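The Bedside Drawer Problem

Our September swap starts with nightstands, where chargers go to retire. Nuno Seixas emptied his and found nearly 400 receipts.

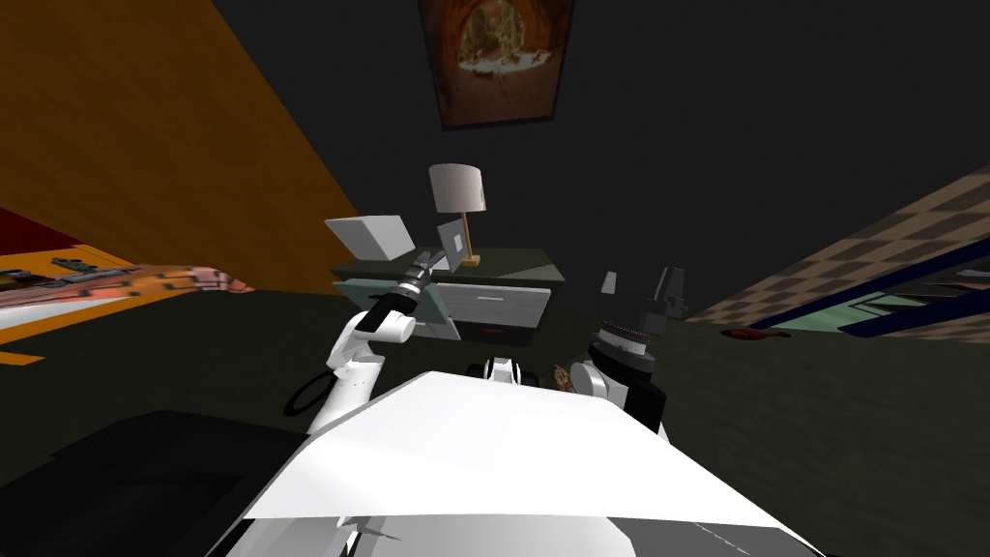
Do I have to empty the drawer before the swap?
Please do, and check the back twice.

Bring up to 2 pieces. Lamps count — so do opinions about lamps, sadly.
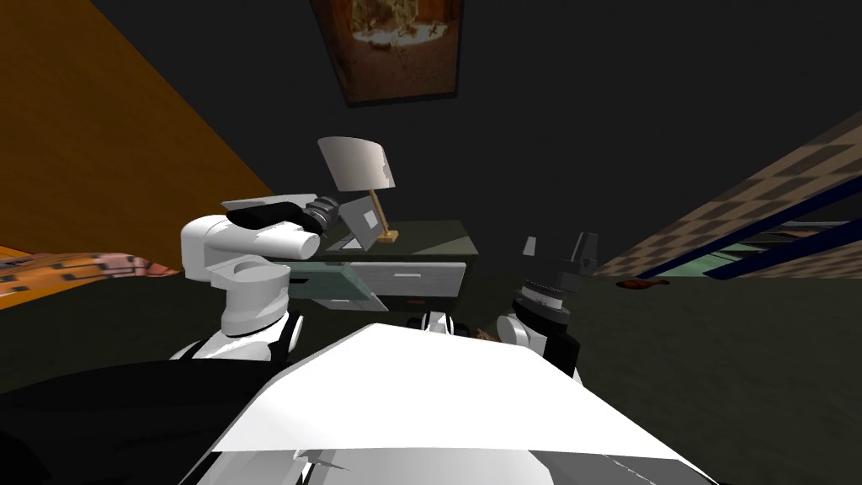
Drop-off

Use the Prolik Street door. It sticks, so push.

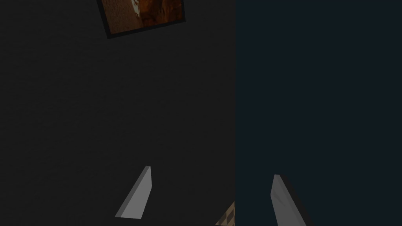

Bedroom corner, continued

Tables stay out for 60 minutes, then go to the highest bidder 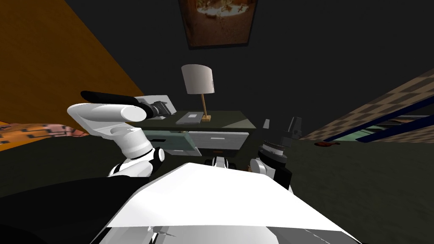 or back home with you, whichever is more embarrassing.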